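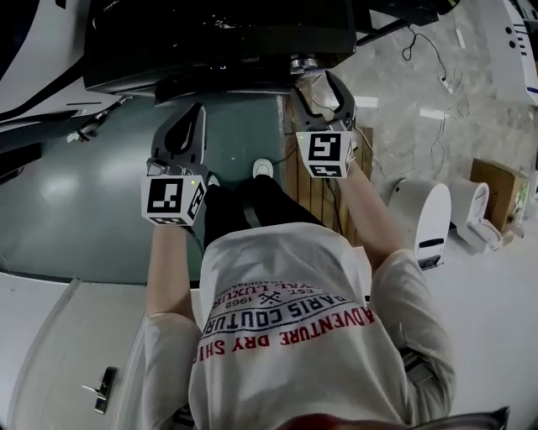

January, a little after 11 p.m.

Tea's gone cold and I'm still up, so I may as well write this down while I remember it. The sourdough thing has officially taken over the apartment. Sibel came by to drop off my casserole dish and she stood in the kitchen for a good minute looking at the jars, and then she said, "You know they sell bread." Yes, Sibel. I know they sell bread!

So, the starter. It came from Kadir Karabulut back when we all still lived on Akyol, and I killed the first one inside a month (left it on top of the radiator, don't ask). The second one has been going since the fall and it smells right, kind of like green apples, with a little bit of paint thinner if I forget it overnight. I didn't forget it this week. I fed it every morning before my shower and again after supper, and by the time I mixed the dough it was climbing up the glass and pushing at the lid.

Flour was the new thing this time. Thomas Lo Presti has been going on about the whole wheat from Lakley, the little mill out past the reservoir, and he finally got me a bag. It's darker than what I'm used to and it drinks water like you wouldn't believe. I went with 600 grams of white and 180 of the Lakley and then kept adding splashes because it felt like modeling clay. Then I added one splash too many and it felt like soup. I did the folds anyway -- wet hands, grab, stretch, over, turn the bowl -- and somewhere in the third set it pulled itself together and got that smooth, jiggly look. I was so pleased I called my mother, who was in the middle of her show and did not care.

The rise is where I always get nervous. The kitchen is freezing in the mornings now, and the recipe card says four to five hours, and mine was just sitting there at hour five like a rock in a bowl. I put it in the oven with only the light on and went out for a walk so I'd stop poking it. Went down past the old Jokirach building, around the pond, bought stamps, came home. Still not much. Ate some crackers. Paid the gas bill. By the time it looked puffy it was dark out and I'd already given up on having it for supper, so Alper and I had eggs.

Alper Ertürk, by the way, has opinions. He thinks I should be weighing the finished loaves and writing it down, so I did it just to make him happy. The big one came out at 959 grams. He asked if that was good. I have no idea if that's good! It's a number. It's in the notebook now, next to the phone number for the guy who fixes the washing machine.

The shaping went badly and then fine. The first one stuck to the counter and I had to scrape it up and start over, which knocked out a lot of the air, and I said a few words. The second I did the way Sinan showed me at his place, with hardly any flour on the counter and dragging it toward me with the side of my hands so the top pulls tight. That one looked like the pictures in the book. I put both of them in the fridge overnight with dish towels over them and went to bed with dough on my elbow.

Baked them this afternoon. The Dutch oven is the only good pot I own and it takes one loaf at a time, so it was a long hot stretch in there, and for once the kitchen was the warmest room in the place. I slashed the first too shallow and it burst out the side. The second one opened up along the cut with a proper crispy ear, and I stood there listening to it crackle on the rack. It really does crackle. I'd forgotten.

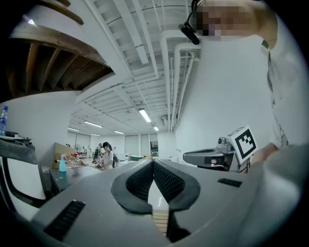

So how long do you have to wait before you cut into it? Two hours is what I aim for, and longer if there's a lot of whole wheat in there, or the middle goes gummy on the knife.

I did not wait two hours. I waited long enough to wash the bowl and fold some laundry and then I cut the ugly one, and sure enough it was a little sticky in the center. Ate two slices standing up with butter and salt anyway. The good loaf I left alone until tonight and that was much better, with nice uneven holes and a chewy crust and a sort of nutty taste at the end that must be the Lakley. Thomas is going to be unbearable about it.

Things to try next time, before I forget: less water to start, then add. Mix earlier, like before breakfast. Find the warm spot (top of the fridge? Inside the cupboard with the hot pipe?). Get a new blade for slashing, the old one is just tearing. Sibel says Zakosis has rice flour in the back aisle next to the lentils, and Kadir swears by that for the baskets, so I'll go look tomorrow if the sidewalks are clear.

I wrapped the rest of the ugly loaf and hung it in a bag on Sinan's doorknob. He texted back a thumbs-up and then, ten minutes later, a picture of an empty plate.

The starter's been fed and it's back on its shelf. I need to pick up more white flour, and dish soap, and call about the washing machine, it's making the noise again.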